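# How to work out whether a robot can do your chore yet

You'll need a chore, a pen, a kitchen timer and a fairly low opinion of marketing videos. I wrote the first version of this last September, after sitting through the Zinero launch clip four times, and I've used it on every household machine that has been waved at me since.

## 1. Write the chore down as a person would

One line. "Put the egg in the microwave." "Empty the dishwasher." Enjoy it, it's the last time it will look this short.

## 2. Write it down again for someone who has never had hands

Break the line wherever the hand changes what it's doing: reach, close, lift, carry, lower, let go. My dishwasher came to 30 steps and I hadn't reached the cutlery. Put a star beside every step where squeezing too hard costs you something.

## 3. Score each step

- **0** if the thing is rigid, sits still and always lives in the same spot
- **1** if it moves about, or somebody else in the house puts it away
- **2** if it's floppy, slippery, see-through or breakable
- **Add 1** for any door, lid or drawer that has to be open first

Add it up. Under 16, a machine you can buy may be worth a look. Over 16, keep your rubber gloves. The threshold comes from a great deal of swearing in my own kitchen and has no other scientific basis.

## 4. Check the video against your list

Tick off the steps you can see being done in one unbroken shot. The Firkeo brochure folds a towel beautifully and has no opinion on where the towel came from. Look for a speed label in the corner too. Anything played at 4 times normal pace turns a ten-minute job into forty.

## 5. Ask how it learned

My favourite question for a salesperson. Plenty of these skills start with a person doing the chore while holding a pair of grippers, so the machine has something to copy. Ask how many goes it took and how many different kitchens they were in. Meltbridge told me 1000 for a single task, all in the one room, and seemed pleased with the number. My colour scheme was apparently my own problem.

Hand-held grippers at work, with an egg on the plate in the first:

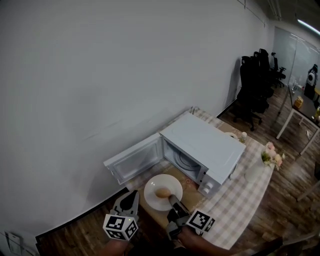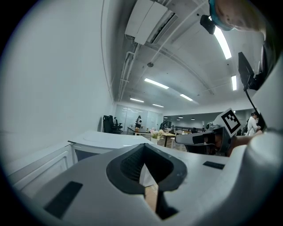
## 6. Run the Tuesday-night version

Take your list and spoil it. Leave a mug in the way, swap the plate for a bowl, turn off half the lights. Score it again. If the total jumps by more than 4, the machine will need you standing beside it, and you may as well do the job yourself and keep the money.

## 7. Decide, then put the list on the fridge

Re-score once a year. My own results so far: vacuuming passed, and the Picard I bought for it only gets stuck under the couch when we have visitors. Wiping the bench is close. Fitted sheets scored so badly I ran out of page, though to be fair I'd fail that one too.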